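Padow Surface Oil, 2 Coats on a Light Wood Desk

The Padow is a hardening oil for interior furniture, sold in a metal can with a screw cap. I bought it to refinish a desk top that had been under a film varnish for most of its life. The varnish had gone cloudy along the front edge, where forearms rest, and spot repair was not possible. Film finishes have to come off whole. Oils can be renewed in patches, and that was the main argument for switching.

Preparation took longer than the finishing. I scraped the old varnish with a card scraper, then sanded in stages and stopped at 300 grit. The label allows a coarser final grit, but a sample board left coarse came out darker and slightly blotchy in the end grain. Dust removal was by vacuum and a cloth damp with mineral spirits. Do not use a tack cloth with this product. The wax residue interferes with curing, and the manufacturer says so in small type on the back of the can.

Application is simple. Pour a small amount, spread it with a white nylon pad, wait 20 minutes, wipe off everything that has not soaked in. The consistency is close to that of cooking oil and it levels without brush marks. The smell is moderate and was gone by the third day with a window open. In February, in a room kept fairly cool, the first coat needed a full day and a half before the second could go on – the can says one day. Rags go flat outdoors or into a water-filled tin, as with any drying oil.

Color change was my main concern. Most oils push pale wood toward orange. The Padow shifts it slightly warm and stops there. Sheen is low, and grain contrast is a little higher than on the bare sanded board.

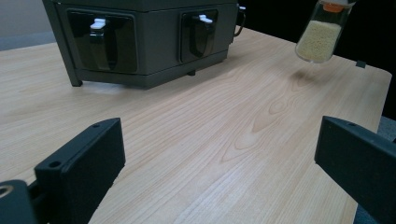 Growth rings and grain lines on the pale top.

For comparison I ran the Etden hardwax on an offcut from the same board. It is thicker, harder to spread evenly, and more resistant to water once cured. A wet glass left for four hours marked neither sample. Black coffee left overnight made a faint ring on the Padow that came out with light abrasion and a drop of fresh oil. The Etden showed nothing. Ilir Leka, who has used both on counters, gets the same ranking and uses the Etden near sinks.

Coverage was good. The can holds 300 ml, and the desk took almost half of it over both coats, including the edges and underside.

Negatives: the cap threads gum up unless wiped each time, the can has no pour spout, and the full cure time appears only on the data sheet. Keep heavy objects off the surface until then.

Recommended for desks, shelves and side tables. For kitchen work surfaces, buy the hardwax.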